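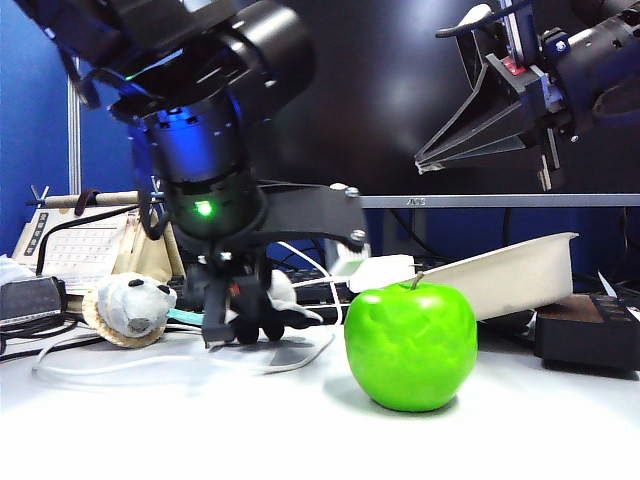
White plush with black paw-like tips, and the gripper over the desk.

2019-02-09

Notes on tuning for the Skavon piece

I have spent the last two weeks re-reading Renato Sepúlveda's score for Skavon, the 14-minute work for prepared zither and tape he finished in Firville. The published edition gives the reference pitch as 440. The parts used at the first performance say 415, in pencil, in two different hands.

The difference matters. At 415 the lowest string sits close to a semitone down, and the beating against the tape in section 9 slows to something you can count. At 440 it is only a rough buzz. Fatemeh Rashti, who played the early performances, told me by email that she tuned to the tape by ear and never used a fork.

I measured the tape hum on my transfer and got a mains tone slightly flat of 50 Hz, so the machine may have been running slow. If so, neither figure can be trusted without a second copy. Houshang Ghasemi has one, catalogued as Talebi reel 70, and is checking the leader for a test tone.

The other open question is the preparation. The score asks for felt under the upper courses and gives no thickness. I tried 2 mm and 3 mm. The thicker one kills the octave partial, and I prefer the thinner.

Part two in April, once the reel has been transferred.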